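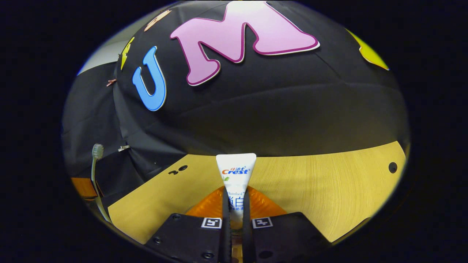 Parallel fingers holding a toothpaste tube upright, cap end down.

Grurnosar hand-held gripper, two-finger

The Grurnosar is made for packing stations that handle tubes, brushes and other small toiletries. An operator picks items by hand with the tool, and the recorded grips are used to set up the robot on the same line.

What changes for staff

At Flilasano, packers used to stand at the kit table for the full shift. Now they teach the picks, check the trays and handle refills – the repeat picking goes to the robot. Shift lead Tiina Kettunen moved two people to quality checks in October.

"I show it a new tube in the morning and go back to my own work," says packer Nelli Ikonen.

Details

Fingers: narrow, matte black, replaceable
Finger opening: 90 mm
Weight: 700 g
Order no. 3274

Training for operators is booked through Ilari Vainio.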